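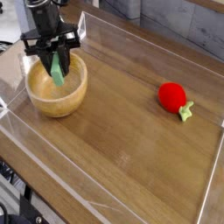
**How much should I set aside for spare fingertips and pads when budgeting for a small two-finger gripper?**

Price up 3 full sets and put them in the original order, where the finance people are least likely to notice them.

*Tetsuya Ikeda:* I'd add that Kwak charge carriage per parcel, so ordering pads one at a time is a hobby for the rich. We also forgot the mounting bracket on our Atero. Quote went up to £1,304 and my manager went very quiet. Allow 18 months before you replace the fingers themselves, less if you let students near it.

*Cleltar2:* depends on the gripper. we just use tape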